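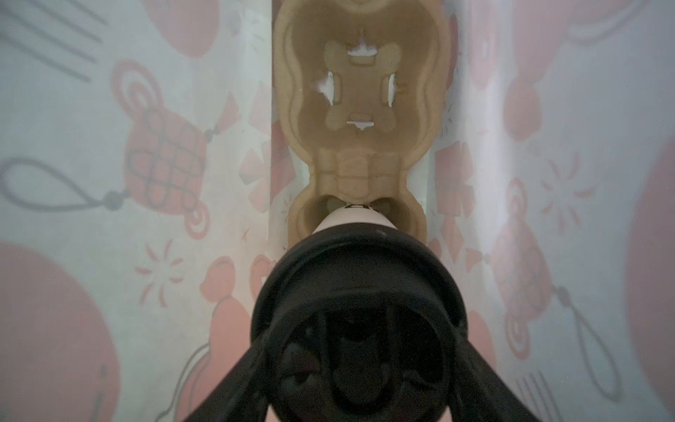 *Tan tray, two compartments, on the knot-pattern sheet.*

Hi Kourosh,

October update on the Braltberg packaging money, and it's a pretty good one! The short version is that we've settled on a tray, we're partway through the packing trials, and I've spent a bit less than I told you I would.

The tray is the light brown one with the wavy outer walls. I know you liked the plain rectangle (so did I, at first), but the two-lobe shape won me over. The big rounded compartment has the raised bone-shaped platform in the middle of its floor, with four rectangular cutouts around it, and the smaller cup sits at the other end past the waist. The cream-white rounded pieces are what we've been trying in the small cup.

Now the not-so-great part. The edges of those cutouts are still a little ragged. I've been back and forth with Sepehr Mohammadi at Alipour about it, and he thinks a new cutting die will clean them up, which would run us $651 on top of the quote. I'd like to go ahead if you're okay with it. I'd hate to send a gift tray out to Vastel's customers with fuzzy holes in it, even if most of them get covered up.

I also want another look at the ridges across the waist. They seem fine to me, but Sepehr says he could smooth them a touch when he does the die, no extra charge. Sure, why not!

The pink and gray sheet with the Chinese knots is still my favorite for the wrap, by the way. We had a Dramon sample in plain gray too and it just looked sad next to it.

Where the money stands: around $4000 left, not counting the die. The first run is still 12 cartons, and I haven't changed the delivery address.

What I need from you:

- a yes or no on the new die
- your pick on the wrap (please say knots)
- the name of whoever signs for the cartons at Vastel

I'll be at my desk until 2 most afternoons if it's easier to call.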